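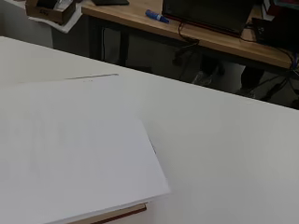 I have been reading kit aircraft brochures for a long time now, and I still get the same feeling in my stomach when I see the words "quick build." So when the Mosotau people put out their new information pack for the two-seat gyroplane, I printed it, made coffee and went looking for the small type.

The Mosotau is a side-by-side machine with an enclosed cabin, a pusher engine and a two-blade rotor. It looks good on paper. Most of them do. The pack says an average builder can finish one in 79 working days, and I would very much like to meet the average builder. Does he have a job? Does he have to wait for parts? Every kit I know of personally has lost at least one winter to a missing box of fittings or a canopy that came out of the crate with a crack in it.

To be fair, 79 days is more modest than what Jurkano was claiming for their single-seater a few years back, and a couple of those did get finished. I saw one at the Drirkirley fly-in last September. Nice paint, very tidy wiring, and it stayed on the grass all afternoon. The owner said he was waiting for the wind to drop. It was blowing hard enough to move a paper cup, maybe.

The engine question

My bigger problem is with the engine. The pack lists two choices. The first is the usual certified one that everybody uses and everybody complains about paying for. The second is a converted car engine from a shop called Fiore, which comes with its own reduction drive and costs a good deal less.

I have nothing against car engines. Plenty of them fly every weekend and their owners swear by them. What I want is hours, and the pack gets slippery here. It says the Fiore conversion has "1,989 hours of proven operation." Fine, but on how many engines? If that is one engine, I am impressed and I take back some of what I have said. If it is a whole batch of them added together, the picture is different, and if most of it was run on a stand in a shed then it is different again. I wrote and asked. The reply thanked me for my interest and attached the same pack.
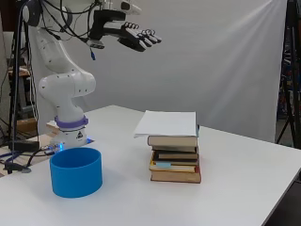 Weight, as usual

Then there is the empty weight. The number in the table is for the bare machine with the lighter engine, no doors, no heater and no radio. Put in the things shown in the brochure photos and I think you end up close to a one-person aircraft with a second seat for your jacket. I did the sum on the back of the pack, with full fuel and two people my size, and it came out over the limit. Then I tried it with half fuel and got in under, just barely, so the two of us could fly somewhere fairly near and hope they sell gas.

Maybe I'm too big. My wife has views on that. But I suspect a lot of people who can afford one of these are my size or better, and a salesman ought to be able to work that out by looking around the tent at any fly-in.

What I would ask before sending a deposit is simple enough. I'd want to see 3 finished machines that belong to customers and were put together at home, and I'd want to read the logbooks. A factory demonstrator doesn't count, and neither does one built by a dealer with a full shop and a guy on the payroll.
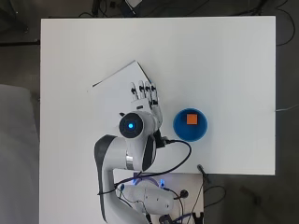 I'd also want a real weight and balance sheet off a real set of scales, with the doors on. If the company can't produce one, I'd keep my money in the bank and go on renting.

The rotor I have no quarrel with. It comes from the same supplier half the field uses, the blades have been around for years, and the pre-rotator is a plain mechanical one that you can understand by looking at it. The control rods are decent too, going by the drawings. Whoever laid out the mast knew what he was doing – I only wish he had written the brochure.

I will probably drive out to Drirkirley again when the season opens, since Mosotau say they will have a demonstrator there and are offering short rides. I'll take one if they let me, and I plan to ask for the doors on and the tank full.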